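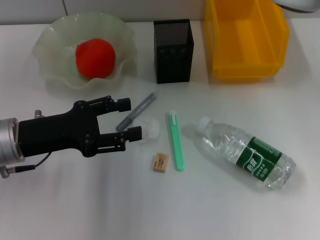 Work table, left arm, gripper open. Pick positions as used for the June entries.

Notebook: Hondar shared workshop, bench arm build
Entry for June, afternoon session, begun 1:40 p.m.
Recorded by Chiyo Sugiyama

Purpose of the session

To replace the fingertip pads on the left gripper, to repeat the wrist calibration after the change, and to complete the first full clearing run with the mixed set of desk items. The clearing run was held over from the previous entry on account of the cable fault described there. The fault has been repaired and is treated again below, as the repair affects how far the wrist may be turned.

The build remains as recorded in May except where stated. The arm controller is the Pretum board in its second enclosure. The planning software is our own branch of Flelleo, and the settings file is the one named "table_left_b" in the shared folder. Colleagues who wish to repeat any part of this entry should copy that file before changing it.

1. Fingertip pads

The earlier pads had worn along the inner edge and were allowing thin objects to roll as the fingers closed. The replacements are cut from the black sheet kept in the second drawer. Both pads were cut from the same strip so that the thickness would match, and they were fixed with the contact adhesive and left under a clamp through the lunch period.

After fitting, the closed position was found to be reached earlier than before, and the motor continued to push against the pads for a short time at the end of travel. The closed limit was moved outward by two steps in the settings file. The motor then came to rest without complaint. The open limit was not changed.

The pivot screws on both fingers were checked by hand. One on the lower finger was slightly loose and was tightened with thread compound applied. It is requested that these screws be checked at the start of each session from now on, and that a tick be made on the sheet inside the cabinet door.

2. Wrist cable

The gripper cable had been tied too closely to the wrist, and a conductor had parted inside the insulation near the tie. The damaged length was cut out and a new connector fitted. The cable now hangs in a loop at the wrist with nothing holding it, and turns with the gripper over most of its range.

The loop does limit us. Past 87 degrees of wrist rotation in the positive direction it begins to draw tight, and the planner has been told to treat that figure as the end of travel. Rotation in the negative direction is free to the mechanical stop. A longer cable would remove the restriction, but the loop would then be large enough to catch on taller objects such as the pen holder. The present length will be kept until a proper guide has been made. A sketch for the guide is pinned over the drill press, and comments on it are welcome – please write on the sketch and not on a separate note, as the last set was lost.

3. Calibration

The calibration was repeated in full with the pads fitted. The first attempt was abandoned at 2:25 p.m. when it was noticed that the table had been moved slightly away from the wall, presumably during cleaning. It was pushed back to the tape marks on the floor and the procedure was started again.

The second attempt finished normally. The largest error was 51 hundredths of a millimeter, found at the far corner of the reachable area. This is worse than the May result at the same corner and better at all the others. It is accepted for the present work. Objects at the back of the table are large enough to tolerate it.

The camera exposure was left fixed. Automatic exposure had been giving trouble with the white tabletop, in that the dark parts of the gripper lost all detail whenever the arm moved out over an open area. The fixed value was chosen with the overhead lights on and the blinds closed, and the session should be run under those conditions or not at all.

4. The mixed set

The purpose of the mixed set is to oblige the planner to choose among several kinds of grasp in one run. Earlier runs used wooden blocks only, and the results were flattering. For this session, the glass bowl, the pen holder, and the yellow bin were placed along the back, and the smaller items were spread across the middle of the table. The bowl held the red ball.

The rules agreed for the run were as follows. The marker is to go in the pen holder. The eraser and the mint-green knife are to go in the yellow bin. The water bottle is to be moved clear of the working area and left lying down. The ball is to be lifted from the bowl and put back, which tests whether the fingers can enter the bowl without touching the rim. The bowl and the pen holder are not to be moved by the arm at all.

The small piece of clear material near the marker is part of the set and is to go in the bin as well. It is kept for the difficulty it gives the vision side, as its outline is hardly separable from the tabletop except where the edges catch the light.

The knife is used with the blade withdrawn. The person laying out the table is responsible for confirming this by hand before the arm is powered, and is to say so aloud to whoever holds the stop button.

5. Clearing run

Power was applied at 3:10 p.m. with one person at the stop button and one at the keyboard. Speed was limited to the training value throughout.

Marker. Picked up on the first attempt. The diagonal placing required the wrist to turn in the negative direction, which it did without strain on the cable. The insertion into the pen holder failed once; the marker struck the mesh at the upper edge and was pushed back in the fingers. The planner recovered by setting the marker down on the table and taking a fresh grip closer to the middle. The second insertion was successful. The approach height above the holder has since been raised in the settings file.

Eraser. Picked up on the first attempt and released into the bin through the front opening. The paper sleeve slid a little under the pads but stayed on. The same eraser should be used next time and the sleeve should not be glued, as the movement is a useful indication of grip force.

Knife. Two attempts. On the first, the fingers closed across the body near the slider button and the knife tilted out of the grip as it left the table. On the second, the grip was taken farther down and held. Release into the bin was clean. The point of interest is that the planner had rated the first grasp above the second. The rating takes account of width and angle but has no term for anything standing out from the surface. This is noted as a defect and has been added to the list.

Clear piece. Not found. The segmentation returned nothing at its location in any of the views taken. It was placed in the bin by hand after power had been removed. It is proposed that the next attempt use a view from a lower angle before the grasp is planned.

Bottle. Moved successfully, with reservations. The grip was taken at the neck just behind the white cap, and the base was dragged on the table. The motor current rose to nearly 674 milliamps during the move, against the limit of 700 set in the controller. The move was completed, but repetition at this margin is not recommended. A grip nearer to the middle would require a wider opening than the gripper possesses. Either the bottle should be used part empty, or the dragging motion should be planned deliberately and at lower speed.

Ball. Lifted and returned on the first attempt, without contact with the rim. The wavy rim had been expected to cause trouble, as the height of the edge differs from place to place. The planner was given the highest value for the entire rim, which is crude but served the purpose. The new pads did not mark the ball.

The run was ended at 3:58 p.m. by normal shutdown.

6. Matters outstanding

The rating term for raised features is to be written before the knife is used again. Until then the knife is withdrawn from the set and the marker may be used twice.

The log from the run was saved, but the first part is missing the gripper current. The recorder had been started before the controller was fully awake, and it does not retry. The order of starting is given on the card by the keyboard: controller, then recorder, then planner. The card has been rewritten in larger letters.

The Lò cutting mat is on loan to the electronics bench and should be returned before any further pads are cut. The pad strip has enough material left for one more pair.

The height of the yellow bin's lip was entered from memory and should be measured. The present value was adequate for the eraser and the knife, both of which were released well above it, but a lower release would be preferable for anything that might bounce.

The stop button was tested at the beginning and the end of the session and operated correctly on both occasions. The rubber foot under its housing has come away and is in the tray with the spare screws.

7. Settings changed in this session

Closed limit of the left gripper: moved outward two steps.
Wrist rotation, positive limit: 87 degrees.
Approach height above pen holder: raised to 58 millimeters over the rim.
Bowl rim height: single value, highest point.
Camera exposure: unchanged, fixed.

All changes are saved in "table_left_b". The earlier version has been kept in the same folder with "may" added to the name. Please do not delete it until the cable guide is fitted, as the old wrist limits will be wanted again at that point.

Bench cleared and arm parked at 4:30 p.m. Key returned to the cabinet.

C. Sugiyama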